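May 9, 2026

Up before 7. Cold enough for a jacket, and the tomatoes on the porch looked fine, so I carried them out to the bed and started digging. The soil on the fence side is still heavy clay about a shovel deep. I mixed in the last of the Groen compost and got 5 plants in. The rest can wait until June if they have to.

Drove to Clavberg for the seed swap after that. It's 46 miles and the road is down to one lane at the bridge, so I sat there with the engine off and ate my sandwich early. Parking was easy. I traded the extra bean seed for two kinds of squash and a packet of dill. Didn't find any of the white cucumbers I had last year. The man at the far table said the germination was poor and he didn't save any.

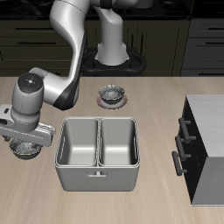
Bowl on the counter, left side.

Home by two. Knee sore from the driving. I took the hose apart and put a new washer in, and it still drips at the tap end, only slower. Ordered a brass fitting from Cidetti. With shipping it costs nearly as much as a new hose, but I've bought three new hoses in as many years and they all split in the same place.

The Flerent rain barrel came with a page of instructions and no screws. I used some from the jar in the garage. It holds 300 liters, according to the label, and I have it up on cinder blocks behind the shed. Need to cut the downspout shorter before it will reach the lid properly. I'll want a hacksaw for that, mine is dull. 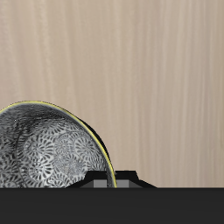

The blocks may need leveling too. The back left one sits low, and full of water that's going to matter. I put a piece of slate under it for tonight. Rain is forecast for Monday, so the downspout has to be done tomorrow.

Soup for supper. Wrote the squash names on the packets before I forgot which was which. Still have to call about the gutter on the north side.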